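Laundry Day at the Robot Club

I figured I'd watch for 20 minutes and go home. Four hours later I was still at the Kuren robotics club, completely hooked on folding!

The students are getting ready for the Sternora meet in April, where every team has to teach a robot to handle cloth. Cloth is awful, by the way – it slumps, it bunches, it never lands the same way twice. So the club does it by hand first, with a gripper you hold and squeeze, over and over. They have 231 runs logged and want 200 more before they pick the good ones.
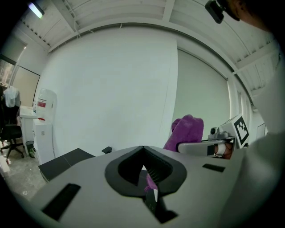
Purple cloth bunched up over the hand-held gripper, strap around the fingers.

I got a turn, of course (I begged). My first try took 61 seconds and looked like something my dog slept on. The kids were very kind about it and then deleted it.

Next month I'm off to see the Jenkins team, who I hear are all about towels.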